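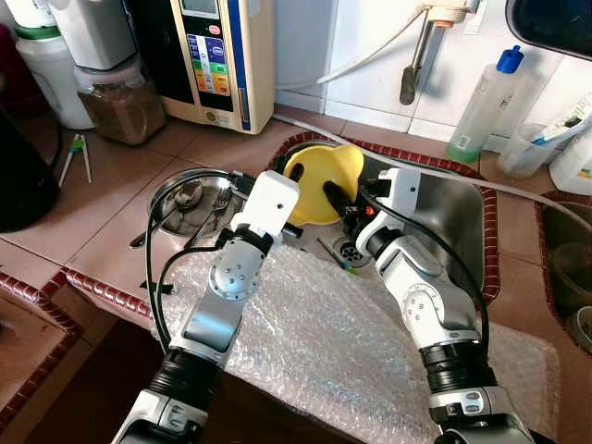

Tile counter, steel sink, yellow funnel. A working kitchen.

In defense of the crowded sink

Sunday, October 30, 2022

Quick one this week, I have soup on.

There is a kind of kitchen that gets photographed for magazines and it has a bowl of lemons in it. One bowl. Nothing else on the counter for what looks like a mile. I have never cooked in that kitchen and I don't think anybody has. Where do they put the fork they just used? Where's the kettle?

My position, after 12 years of writing this column and a lot longer washing dishes: stuff belongs near the sink. Out, visible, in reach. A funnel in the basin. A bowl with a spoon and a fork in it. The jar you open every day. Kids' chopsticks with the clip on. Even a toothbrush in a cup, which I know makes some of you shudder. You wrote in about it last January. At length.

A counter is a bench. You work at it. Carpenters don't hide the hammer between nails.

The cabinet people disagree, naturally. I went to the Ponness showroom when we were thinking of redoing ours and they walked me through a thing called the Brallska, a tall unit with doors that fold over your whole counter so guests never see a crumb. Very smooth doors. $1,449 before fitting. I asked where the dish soap went and was shown a drawer. A drawer! With wet hands! I came home and bought a dish rack for 11 dollars and have been happy ever since.

And old tile. Can I say something for old tile. Pinky beige squares, red-brown trim around the sink, the sort of thing every realtor in Tretby tells you to rip out. Yes the grout is a pain. Yes you need a brush. But set a hot pan on it and it doesn't care, and it hides a spill until you've got time for the spill. My neighbors put in white stone and now they live in fear of beets.

Then there is the wrap question. I mean bubble wrap, and I mean keeping it, and yes, in the kitchen.

I got more mail about this than anything since the toothbrush. One reader says a saved sheet of bubble wrap is just trash you've gotten attached to. Fine. But when did you last mail a jar of jam? Or move a glass bowl to somebody's house for a potluck, on the back seat, around corners? You want a big sheet, flat, and you want it where the breakables are. The breakables are in the kitchen. So that is where the wrap gets pulled out, held up by both ends, and looked over to see if it'll go around the thing. Sometimes it's a wrinkled mess. Still works. Put it down along the front of the counter and you've got somewhere soft for glasses too.

What I won't defend is a drawer packed with it. Keep one sheet, maybe two. I had more than that for a while and the drawer stopped opening, so I do know were the line is.
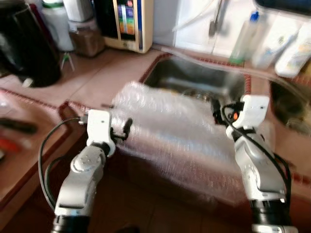 What should go, then

Because I'm not saying keep everything. Bondarchuk Hardware has a whole wall of sink gadgets and I've owned most of them. Sponge holder shaped like a frog. Gone. The spinning caddy, gone, it grew something. Second kettle, gave it away.

My test is dull. Did I touch it this week? If so it stays out. If not, cupboard. If it comes back out of the cupboard inside a month it has earned its spot and I stop arguing with it. The funnel passed. I would of bet against the funnel.

Big things with a plug get a bit more slack. A water machine by the wall with all its colored labels isn't pretty but you're not going to haul it out of a closet each time you want a drink. Leave it. Wipe the front now and then.

Anyway the soup is catching. Mail about beets to the usual address please, and if anyone wants the frog it's in the box by the library door.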